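Community help > Home workshop and hobby lab > Surfaces and cleaning

Grey shade and small marks on a white bench top, how to clean?

Asked by Yichen Tan, Tralidbridge

Hello everybody. I look after a small white bench where we do colour mixing with school groups. The white panels on the wall stay nice but the table top is giving me trouble. On the right side, where the tube rack stands, it looks darker to me than on the left. I have two photos from the same place.
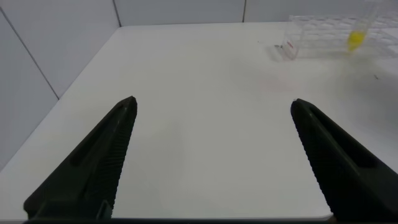
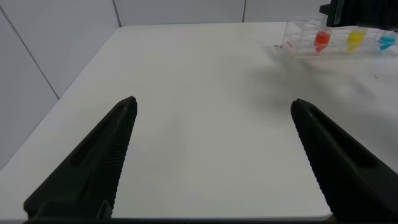 What I have tried already

Warm water with washing-up liquid, then a dry cloth. After this I used the Hulen cream cleaner, a very small amount, on one corner. The cream took away one yellow drop but I think it made the corner less shiny, so I stopped. The colours are only food dye in water, 5 drops in 200 ml.

My questions: is it a stain or only shadow? And can I use something stronger without hurting the surface? I do not know what the top is made of — it was there before I came.

Answer 1 (9 people found this helpful)

I think a good part of it is shadow. In the second photo the dark area begins under the corner where the rack is and comes forward on the right half, with a very soft border. A dye stain normally has an edge, like a ring or a drop. Move the rack to the left side and look again at the same time of day. If the dark part moves also, you have nothing to clean there.

The tiny dark specks on the right are another matter. Try a damp cloth first, then a soft plastic scraper held flat. For food dye I put a paste of baking soda and water on the mark, leave it five minutes and wipe without pressing. Please no more cream cleaner, it scratches and then the dye goes in deeper next time.

Answer 2

just use bleach, always works for me

Answer 3

I would be careful with bleach if you don't know the material, and never mix it with other cleaners. Test under the edge first. We had the same problem in November and bought a Skurnano tray to put below the rack. Now the drops fall in the tray and I wash it in the sink. Ours is the wide one, number 517 on the label. Zou also makes one but it was too narrow for our rack, so measure before you order.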